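Ticket 1228
Queue: Propulsion test, cold gas bench
Opened by: Fadime Dönmez
Opened: 2021-12-28
Priority: Normal (was Low, see below)
Subject: Chamber pressure dips at thruster cut-in, supplier says it is normal

Summary: on the vacuum bench, the Valteck pressure transducer on the thruster inlet shows a short dip every time the main valve opens. I do not believe it is a real pressure dip. Valteck support believes it is. The bench handbook says nothing useful either way.
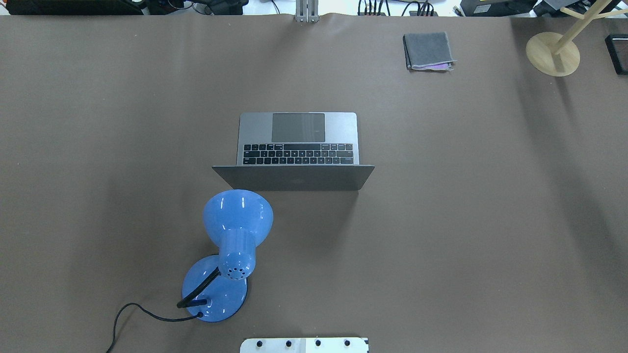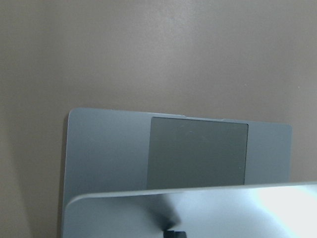 Laptop on the work surface.

What we see

With the tank regulated and the chamber pumped down, inlet pressure sits flat. On the open command it drops sharply, recovers, and then follows the curve you would expect from the feed line model. The drop comes before the valve position sensor shows any movement at all. Gas does not leave through a shut valve, so either the position sensor is late or the pressure reading is wrong. I have been told with great confidence that it is each of these, by people who had not looked at the traces.

It does not show up in the thrust stand data. If the inlet pressure really fell by as much as the transducer claims, thrust should rise late and unevenly. It rises on time and smoothly.

First reply from Valteck support

"A pressure drop on valve opening is expected behaviour in a gas feed system. Please confirm your line is correctly sized."

The line is correctly sized. It was the first thing I checked, and I said so in the message they were replying to. Asked them to look at the timing. They sent me the installation guide.

Test 1 - dry fire

Tank isolated, line vented to the chamber, everything at the same pressure. Commanded the valve open with no gas in the line worth mentioning. The dip was still there, same shape, same length. There was nothing in the line to drop.

I would have thought that closed the argument about line sizing. Sent the plot to Valteck. Their answer was that the transducer "may be near the lower end of its range" in this condition. Fair enough as a general remark, but it does not explain why the reading moves only when I press the button.

Test 2 - valve cable unplugged at the valve end

Command sent, driver fires into an open connector, valve does not move. Dip gone. So it needs current in the valve coil, or at least in the cable. Gas is out of it.

Put the cable back, dip came back. Did this several times over, because I did not want to be told later that it was a bad plug.

Test 3 - separate supply for the transducer

The transducer and the valve driver share a supply in the Mellor rack. The rack documents say the outputs are isolated from each other. I was not prepared to take that on trust, so I ran the transducer from a battery pack. The dip got smaller but did not go away.

This is the annoying result. If the shared supply were the whole story, the battery should have cured it. Part of the trouble is in the supply and part of it is somewhere else, which means that any single fix will look as if it has failed.

Test 4 - cable route

The valve cable and the signal cable run in the same bundle from the rack to the chamber feedthrough. Cut the ties and took the signal cable round the other side of the frame, still on battery. Dip no longer visible above the noise.

Tried the new route with the battery removed and the rack supply back on. Small dip. Matches test 3 well enough from the other direction.

Comment from the Zutus software side

Suggestion received that we turn on the smoothing filter in Zutus and move on. I tried it so that nobody has to ask me again. With the filter on, the dip looks gentler and lasts longer. It also smears the true rise after the valve opens, and that rise is the one part of the trace the customer wants. Filter is off again. Please leave it off. If anybody does need it for a display, put it on a copy of the channel and keep the recorded one raw.

Second reply from Valteck support

They now agree the dip is "not consistent with a flow effect". They recommend their own shielded cable. I notice that the cable costs a fair bit more than the one we have, and that ours is also shielded. I asked what theirs does differently and have had no answer yet.

Went and looked at ours before spending any money. The shield was connected at the rack and also at the feedthrough. The drawing shows it connected at the rack only. Lifted it at the feedthrough, new route kept, rack supply on. Still a small dip, a touch smaller than before. I am not calling that an improvement until I have seen it on more than one day.

Still open

- Valve driver flyback protection. The Civer driver board is supposed to have it fitted. I would like to see it on the board, and not only on the parts list.
- Whether the rack outputs are isolated. Mellor have been asked for a test record. They sent a brochure.
- The position sensor. It has been blamed twice without evidence, but I have not cleared it either. Needs checking against a second method before anyone uses its timing in a report.
- Earlier runs. Any inlet pressure figure taken in the first 30 ms after the open command should be treated as suspect until this is closed. Steady readings look fine to me, though I have only compared them with the tank gauge, and that is a coarse check.

Change of priority

Raised from Low to Normal by me. It was set Low on the grounds that the dip is short and everybody knows it is there. The people who read the report will not know it is there.

Workaround for now

Signal cable stays on the new route. Please do not tidy it back into the bundle - it looks untidy on purpose and there is a label on it. Use the battery pack for any run where the opening transient matters, and write in the run log that you did. Check the battery voltage before pump-down, as you cannot get at it afterwards without losing the vacuum.

Status: Open, waiting on Mellor and Civer
Assigned to: Fadime Dönmez
Next action: inspect driver board when the bench is next vented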